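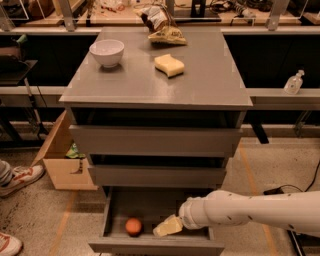 Putting the cricket gear away for winter

Our season finished weeks ago and I've only just emptied the bag out on the garage floor (I know, I know). If yours is still zipped up in the trunk of the car, go get it. I'll wait. These are the things I do every year, more or less in the order I do them, with a few bits I've picked up from other people in the club along the way.

Empty every pocket

Turn the whole bag upside down and shake it. I mean properly shake it, outside, over grass if you can. Mine gave up dried mud, three odd socks, a very sad banana and the spare bail I'd been accusing Derek Rudd of losing since June. Sorry, Derek! Wipe the lining with a cloth and warm water with a squirt of dish soap, prop the bag open with a couple of stumps and leave it overnight before anything goes back in.

Clean the bat before you oil it

Oiling over dirt just seals the dirt in. I go over the face and edges with a barely damp cloth, let it dry for a day, and then use fine sandpaper to take off the ball marks. I use 280 grit and go with the grain, very lightly. You're not trying to get back to white wood. Red smudges are fine, they're proof that you hit something.

If your bat has a clear protective sheet on the face, skip the sanding there and only work on the bare wood. Mine is an Alletti with the sheet on the front only, so the back and the toe get the treatment and the front gets a wipe.

Go easy with the linseed oil

Raw linseed oil, the kind sold for bats. Not boiled, which dries hard and has other things in it. Put a teaspoon or so on a soft rag and spread it thinly over the bare parts of the blade – face, edges, back if it isn't covered in stickers. Keep it off the splice and the handle, and off the stickers too unless you enjoy watching them slide off. Then lay the bat flat, face up, and leave it until the next day. One thin coat is plenty for a bat that's been used all summer. A brand new one with a bare face wants two or three, a day apart.

Please don't ball up the oily rag and throw it in the trash. Linseed rags can heat up on their own and catch fire. I spread mine out flat on the concrete outside until it's gone completely stiff, and then it goes in the bin.

Small cracks

Hairline cracks on the face are normal and I leave them alone. For the little ones along the edge, I work in a drop of wood glue with a toothpick, squeeze it together with masking tape, and leave it a full day before sanding it smooth. Then a strip of fiberglass tape round the outside, pulled tight. Anything deep, or anything near the splice, goes to somebody who fixes bats for a living. I tried to do a splice myself once and made a lovely garden stake.

Changing a grip without the cone

You can get a wooden cone for this and it's a great tool. I don't own one. What I do instead is slit the old grip off with scissors, dust the handle with a bit of talcum powder, and put a plastic bread bag over the top of the handle. Roll the new grip up like a sock, get it started over the bag, and unroll it down. Pull the bag out through the top when you're done. It takes some swearing the first time, but it does go! Finish with a turn of electrical tape at the bottom.

Gloves and pads

Batting gloves are the worst thing in the bag by a mile. Don't machine wash them if the palms are leather. I wipe the palms with a damp cloth, then sprinkle baking soda inside the fingers, leave it overnight and tap it out in the morning. Paloma Ostrowski stuffs hers with newspaper after every single game and they smell like nothing at all, so I am going to try being that person next year.

Keep them away from the radiator. I dried a pair of Dunleavy gloves on one and the palms went like potato chips.

Pads are easy. A soft old toothbrush, dish soap, warm water, scrub the front, rinse with a cloth and stand them up to dry with the straps undone. Black marks from the bat come off with a melamine sponge if you're gentle. Check the stitching where the straps meet the pad, and fix it now with strong nylon thread, not on the morning of the first match.

Grass stains on whites

Cold water first, always. I rub a paste of powdered detergent and water into the knees, leave it for an hour, and then soak the whole lot in oxygen bleach overnight. Wash as normal in the morning. Ball marks down the front of the pants are harder (anyone who bowls will know exactly which marks). For those I dab on rubbing alcohol with a cotton pad and keep moving to a clean bit of cotton as it picks up the red. Try it on an inside seam before you go at the front. And don't put anything in the dryer until the stain has gone, or you've got it for life.

Spikes

Take them all out. Every one, even the ones that seem fine. Scrub the threads with a dry brush, put a dab of petroleum jelly on each one and screw them back in just finger tight. Mine had rusted in solid last winter and I ended up soaking the soles in penetrating oil and rounding off 2 of them with the wrench. The loose spares live in an old Woko mint tin with the key.

Where to keep it all

Somewhere cool and indoors. A closet is good, under a bed is good. The attic, the boiler cupboard and the trunk of the car are bad. Willow doesn't like being baked and it doesn't like damp either. I lay my bats flat on a shelf, and once a month I pick one up and tap a ball on it in the hallway for a minute, which does nothing useful for the bat and plenty for me.

Helmet on top, grille facing out, nothing stacked on it. If it took a proper hit this year, replace it, even if you can't see a mark.

I'll do knocking in a new bat next time – Wanda Delacroix has promised to lend me her mallet.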